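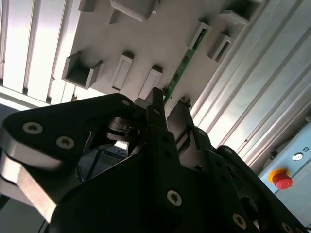

Přemysl Hrubý
Member, Town and Ward Matters

Which register counts for a petition asking for a by-election?

Good evening to all. I hope this is the right board for my matter, if it is not then please move it.

I live in Drandora ward in Skusmont. One of our two councillors gave up her seat in July. In our town the seat stays empty until the next ordinary election, unless ten per cent of the registered voters of the ward sign a petition for a by-election. Some neighbours and I decided to collect the signatures. We have now 255 good ones. I have checked each of them against the address list, and the doubtful ones I took out already.

My problem is the following. At the last election the register for our ward had 2586 voters. After that the flats behind the station were emptied for rebuilding, and the register which hangs now in the town hall shows 2432. If the present register is used, we need 244 signatures and we have enough. If the old one is used, we need 259 and we are four short.

I asked at the town hall counter and received two answers from two people. The first said "the register of the last election, always". The second said it is the register in force on the day when the petition is handed in. Neither of them could show me where it is written. The standing orders say only "the registered voters of the ward", and nothing about the date.

I must also say that the last election here was decided by 53 votes, so the feelings are a little warm. The party of the former councillor would prefer the seat to stay empty. I do not wish to give them a reason to throw the petition out for a formal mistake. If it is refused, we may not bring another one for six months, and by then it has no sense any more.

My wife says I should stop reading and go to collect four more signatures. She may be right, but I would like to know the rule also.

One more small thing. Three persons signed with the short form of their first name. Are these valid?

With thanks in advance,
Přemysl

Chiến Lã

just get more signatures, 255 is too few whichever register they use. somebody always moved away or signed twice. we lost one in our ward like this

Quang Thân

Good evening Přemysl. I was for nine years a clerk in a council office, in another town but with standing orders very similar to yours, so please take my answer with this limit.

Your second person at the counter is, in my opinion, the correct one. Where the text says "the registered voters" without any date, we always read it as the voters registered at the moment of handing in. The people who have moved out of the ward cannot sign, so it would be strange to count them in the total. Look also whether your town has a separate paper on petitions. In our office it was an annex to the standing orders and it was not printed together with them, so the public often did not know it existed. Ask for "the annexes" in the plural and see what they give you.

Do not rely on a spoken answer. Write a short letter to the town clerk (not to the mayor and not to the counter) with one single question: which register will be used for a petition handed in this month? Ask for the reply in writing, and keep a stamped copy of your letter. If the reply agrees with you, put a copy of it on top of the petition.

For the short first names, we accepted them when the surname, the address and the date of birth agreed with the register. Some offices are more strict. It is easy to go back to three people and ask them to sign again with the full name on a new sheet. Strike out the old line with a ruler and put your initials beside it. Do not use correction fluid, a sheet with correction fluid was refused by us completely, with all the names on it.

Check also the date beside each signature. In our town a signature older than ninety days was not counted, and you say the seat became empty in July.

Přemysl Hrubý

Thank you, Quang Thân, this is very useful. I did not think about the annexes. The letter to the clerk is written and I will bring it tomorrow before ten o'clock, when the office opens for post.

To Chiến Lã: I understand the point, and we go out again this evening with two clean sheets. Eleven houses in the upper street did not open the last time.

Jairo Cusi

Same situation here but with a petition for a crossing, not for a seat. Does the ten per cent also apply to that? Our form says nothing.

Quang Thân

Jairo, it is usually a different number for such requests. Please open your own topic and write which town it is, then somebody can look.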